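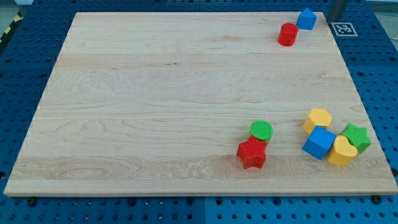 *Maple board, top face. Blue perforated table beneath.*

**Tarnstead Workshop Forum › Surfaces and Benches › Finish for a pale maple top**

**n_tefera** (Natnael Tefera, Bench Services)

Members are invited to comment on the finishing of the board shown. It is maple and is intended as a general work surface for the assembly room at Tarnstead. It carries no finish that I am aware of, having come to us planed and sanded from the joinery at Kumsa.

The room is heated from the early morning until 18:00 and is then allowed to go cold. In December the difference is considerable. Humidity in the room was recorded at 57 per cent on delivery and 66 per cent after the heating had been off overnight.

I should be grateful for views on the following points:

- whether an oil or a hard film finish is preferable for a surface that will be wiped daily;
- whether the figured area nearest the front requires separate treatment;
- how the board should be held down, given that it will move with the seasons.

The budget for materials is modest and the work must be carried out in-house.

**benchwright_iramau**

Thank you for the clear enquiry. We maintain several maple tops at Iramau and have standardised on a hardwax oil, applied thinly in two coats with a light rub down between them. It may be repaired locally. A film finish, once scratched through, generally has to be taken back across the whole surface, and this puts the bench out of use for longer than most departments will accept.

With regard to the swirling grain in the lower third, I would not treat it separately. Figured maple takes oil unevenly and will look a little darker in places. Wipe off the surplus promptly and the result is acceptable.

**quartersawn**

I must disagree with the previous reply on the matter of oil. The enquiry concerns an assembly room. Oiled maple marks readily under damp cloths and metal parts, and on a board as light as this one the marks will show. Our own tops were oiled for years and were grey along the front edge before they were replaced. We now use a water-based floor lacquer, matt, in three coats. It has kept the pale colour, whereas oil will turn the board yellow.

I would also draw attention to the darker knot-like marks. If any of them are true knots, they should be checked with a fingernail for loose material before anything is applied.

**n_tefera**

I am obliged to both members. The marks have been checked and are sound. They are flush with the surface and nothing lifts.

The colour is of some importance. The room has poor daylight and the board was chosen partly for its lightness. Is the yellowing from oil severe?

**benchwright_iramau**

It is noticeable but, in my view, not severe. There are oils sold with a small amount of white pigment which hold back the change. A trial on the underside is recommended. Grey marking of the kind described above is usually a sign that re-oiling has been neglected. Our schedule is every six months, and the work takes under an hour.

**quartersawn**

A schedule is only as good as the person keeping it. Ours was also every six months, on paper.

**store_and_bench**

May I turn to the third question, which has been passed over. The finish matters less than the fixing. Maple moves across the grain and very little along it. The grain here runs from left to right, so the movement to be allowed for is from front to back. If the board is screwed tightly at both the front and the rear, it will cup or split when the heating is on.

Our practice is as follows:

1. Fix firmly along the front edge only.
2. At the rear, use slotted holes or sliding clips, with the slot running front to back.
3. Leave clearance behind the board. On our tops we allow 6 mm.

I note a black knob or bolt head in the blue table near each front corner. Are these part of the fixing?

**n_tefera**

They belong to the table and do not pass through the board. I had considered using them as a front stop, with sliding clips at the rear.

**store_and_bench**

A stop would serve, provided that the board bears against it evenly. Please also seal the end grain properly and finish the underside to the same number of coats as the top. An unfinished underside is the most common cause of cupping in the tops returned to us.

**quartersawn**

I agree entirely with the above – both faces, the same day if possible.

**zarka_stores**

For information, Zarka stores hold part tins of both the matt lacquer and the pigmented oil. Either may be released for trial on an internal request. Please state the quantity required and return the tin with the lid properly closed.

**n_tefera**

A request has been submitted for both. Trial patches will be put on the underside, one at each end, and left for a fortnight with a damp cloth test on each. The clips are on order. I will post the results in this thread and would ask that it be kept open until then.

**quartersawn**

Please include a cup of tea in the test. It is what the board will receive in service.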